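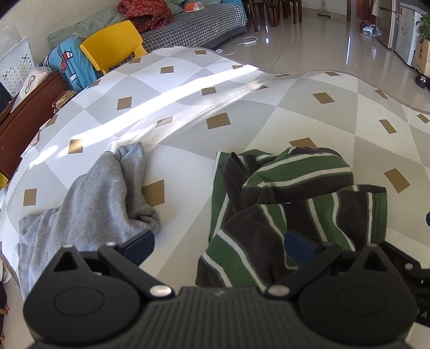 Grey sweatshirt and a striped garment, on a table.

Washing comes off the line smelling musty, but only the thick things

Posted by Wendlebury in Laundry and Cleaning, Sun 4 June

I moved to Iltcombe in November and since then I have had a problem with heavier clothes. Sweatshirts, hooded tops, anything with a thick cuff. They smell fine when they go out on the line and fine when I bring them in. A day or two in the drawer and there is a stale smell, a bit like a cellar. Shirts and bedding are never affected.

The machine is a Shimada front loader that was in the house when I bought it. I use liquid, one capful, and a good slosh of softener. Nearly everything is washed at 30. I have cleaned the drawer and the rubber seal. I have not touched the filter as I can't see how to get the panel off. I have also tried white vinegar in the rinse, twice, with no difference I could notice.

Things I would like to know:

Is it the machine or the drying?
Is it worth washing sweatshirts hotter, and will they shrink?
Could it be the drawers? They are old pine and back on to an outside wall.

The water here is hard, if that matters. I came from Ustness where it is soft, and never had this there with the same clothes.

Kwadwo Mensah
Member, 3,722 posts

You have a few things going on and I would take them in order.

Start with the softener. Stop using it on anything thick. It leaves a coating on cotton and the coating holds on to body oils, which is what goes stale. Fleece-backed sweatshirts are the worst for it. You will probably think the clothes feel rough for the first couple of washes.

Next, the dose. You have gone from soft water to hard water and kept to one capful. Look at the table on the back of the bottle. There is normally a separate line for hard water and it can be a good deal more. Too little detergent at 30 will take out a coffee stain and leave the grease where it was. Liquid has no bleach in it either. Change to a biological powder for whites and light greys. For stripes and dark colours, use a colour powder, which has no bleach but does have the enzymes.

Then temperature. Read the care label first. Most plain cotton sweatshirts say 40 and will stand it. The shrinking people complain about mostly comes from the tumble dryer, though a new one may lose a little length in its first few warm washes whatever you do. If the label says 30, keep to 30, but give it a soak in powder and warm water for a couple of hours beforehand.

For the machine, run it empty on the hottest cotton programme with a full dose of powder. Do this once a month. Leave the door and the drawer open between washes.

The filter panel on the older Shimadas comes off with a coin in the slot at the left, then pull towards you. Put a baking tray and a towel down. Expect more water than you think, and turn the cap slowly.

On drying, turn sweatshirts inside out and hang them from the hem, so the cuffs and waistband are not folded over on themselves. Feel the inside of the cuff before you put anything away. If it feels cool, leave it out longer. I leave mine over a chair overnight even in good weather.

I would do all this before blaming the drawers.

tansy_b
New member, 17 posts

Its the drawers. We had the same with a chest on an outside wall, pulled it out and the back was black. Move it to an inside wall and wipe it down.

Otherwise just get a dryer.

Old Harbour
Member, 88 posts

I agree with most of what Kwadwo says but I would not bother with the soaking. A second wash straight after the first does the same job with less mess.

One thing not mentioned is the spin. If you are on a quick programme the spin may be slower than you think, and thick cotton comes out holding a lot of water. Put the heavy things through an extra spin on their own before they go out. It makes several hours' difference on a dull day.

Tansy has a point about the wall. Pull the chest out a hand's width and see if the plaster feels damp. You can get a cheap humidity meter, mine is a Solance, and leave it in the bottom drawer for a week. If it sits high while the rest of the room is normal, you have your answer on that part.

Comments (4)

Wendlebury: Thank you all. Coin trick worked on the filter. There was a hair grip in it and some grey sludge. Softener has gone in the bin.

pellow21: Does the powder go in the drum or the drawer? Mine clogs in the drawer.

Kwadwo Mensah: Drawer, unless the packet says otherwise. If it clogs, the inlet jets above the drawer want cleaning with an old toothbrush.

Wendlebury: Chest is out from the wall now. Plaster feels dry to me but I have ordered a meter.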